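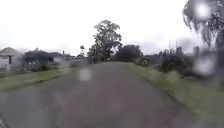
Pastton Path and Hedge Group
Minutes of the February meeting, back room at Clalov, 7:30 p.m.

Present: Idun Forsberg (chair), Naa Mahama, Josphat Muriithi, Tatu Tanui, Paloma Kasprzak (minutes). Eight neighbors also came along, which is our best turnout yet!

1. Last minutes
Approved with one fix. The grass seed came from Storkent, not Fuchs. Sorry, Tatu.

2. Paving
Josphat has walked the whole path with a measuring wheel and makes it 309 yards from the road to the bend behind the trees. He was delighted with how the asphalt has held up over the winter. The surface is a bit uneven and patchy in color, but he found no holes worth filling this year. Long talk about whether to have the edges cut straight. Naa spoke up strongly for leaving them soft, with the grass coming in as it likes, and most of the room was with her. Idun would still like a clean edge at the road end so strollers can get on easily. Agreed: trim the road end only, leave the rest alone.

3. The big tree
Everybody loves this tree and the item ran over by 20 minutes. Tatu has asked Fuchs to come and look at the lower branches before the leaves get heavy. No cutting until we have their note in writing. Josphat asked if a bench could go near the foot of it – lots of yeses – and will bring two or three ideas next time.

4. The small tree
Naa reported on the thin one between the fence and the big tree. She thinks it's a wonderful little thing and wants it left to grow at its own pace. A neighbor wondered if it gets enough light with such a large tree next to it. Naa will ask Fuchs the same day they come for item 3.

5. Shrubs and hedging by the house
Very thick now, and full of birds in the mornings according to Paloma. Agreed to keep the rounded top and take back only what leans over the grass. Work to be finished before nesting starts. Idun will knock at the house first and ask about their garden plants on that side, so no one steps on anything.

6. Pale fence
Wash it or leave it? Tatu offered to try a bucket and a soft brush on one short stretch. Happily accepted.

7. Money
Balance is $1,508 after the seed. The trimming at the road end will come out of this. Fuchs are looking at the trees for free, and thanks were recorded.

8. Any other business
Paloma would like a spring evening walk up the path and back, with soup at Clalov after. Huge support. Josphat offered bread.

To do
Idun: call at the house, book the edge trimming
Naa: small tree question to Fuchs
Tatu: Fuchs visit, fence test
Josphat: bench ideas
Paloma: walk notice, soup

Meeting closed 9:10 p.m. Next one same room, same time, next month.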